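Contents | Previous | Next | Glossary | Index

Chapter 7
Curved-Blade Hand Tools: Construction, Inspection and Storage

7.1 Scope

Chapter 6 dealt with straight-bladed tools, in which the cutting edge and the handle share one axis. In the sickle they do not. The blade curves away from the line of the handle, and the load on the edge reaches the hand as a combination of pull and twist. Most of the faults treated in this chapter follow from that fact. Scythes are treated separately in Chapter 8, as the long handle and two-handed grip change the loading considerably.

The reader should be familiar with the terms edge, spine, bevel and tang from Section 6.2. Sharpening angles are given in Appendix C and are not repeated.

7.2 Parts of the tool

A sickle has three main parts: the blade, the handle, and the joint between them. The blade narrows toward the joint and is widest somewhere along the arc, depending on the pattern. Its inner edge is the cutting edge. The outer edge, or spine, is left thicker for stiffness and is often not polished after forging or stamping.

The joint is made in one of two ways. In the socket pattern, the blade ends in a tube into which the handle is driven. In the tang pattern, the blade ends in a tapered spike or flat strip that enters the handle, and a ferrule is fitted over the end of the grip to keep it from splitting. The ferrule is a short metal collar. A rivet may pass through the collar, through the handle beyond it, or through both. Where two rivets are used they should be checked one at a time, as a tight rivet in the collar can hide a slack one in the grip.

Handles are made of wood or molded plastic. Wood takes up moisture and shrinks when it dries, which loosens the ferrule. Plastic is stable in this respect but becomes brittle with long exposure to sunlight. A seam along a plastic handle is normally a mold line and is no cause for rejection unless it has opened.

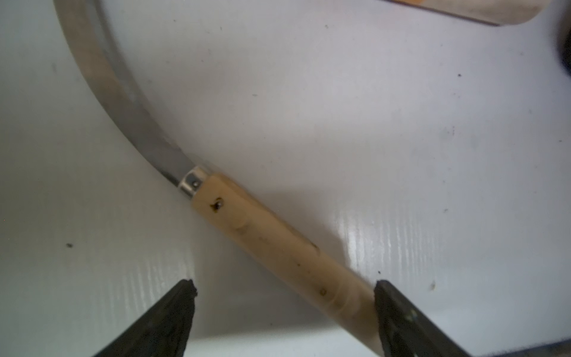 7.3 Inspection sequence

Inspection is carried out on a clean, flat, well-lit surface, with the tool laid down and not held. The order below is the one used at the Stondau training workshop and is followed in all the exercises.

Start at the ferrule. Look for a gap between collar and grip, and for staining around each rivet. A dark ring around a rivet may be rust, dirt or old oil, and the three cannot be told apart until the area has been wiped. Chipping at a rivet hole is recorded separately from staining.

Next, inspect the handle along its full length. Scuffs and small specks are surface wear. A crack that catches the fingernail is a structural fault, and the tool is withdrawn.

Inspect the blade last, working from the joint outward to the tip. Differences in reflection across the width of the blade are common and usually mark the boundary between ground and unground metal. Nicks in the inner edge are marked with chalk on the spine side.

Finally, with a cut-resistant glove on the hand nearest the blade, hold the handle and apply light sideways pressure to the spine. Any movement at the joint is a failure.

7.4 Survey of joint faults

Shojaei examined 266 sickles returned to the Rostami tool store over one season. Of these, 179 had a fault of some kind at the joint. The remaining 87 were returned for blade wear or handle damage alone. The figures describe a single store and should not be applied to other stock without caution, but they support the practice of starting at the ferrule.

7.5 Storage

Sickles are stored dry, lightly oiled, with the edge covered. Wall hooks should carry the tool by the inside of the curve only if a blade guard is fitted. Drawers are acceptable for single tools. Bundling is not, as the edges damage one another. Exercises 7.1 to 7.4 require one sickle per student and a shadow board.

Last updated: September

Related chapters
Chapter 6: Straight-Bladed Hand Tools
Chapter 8: Scythes and Long-Handled Cutters
Chapter 11: Handle Replacement (B. Szekeres)
Appendix C: Sharpening Angles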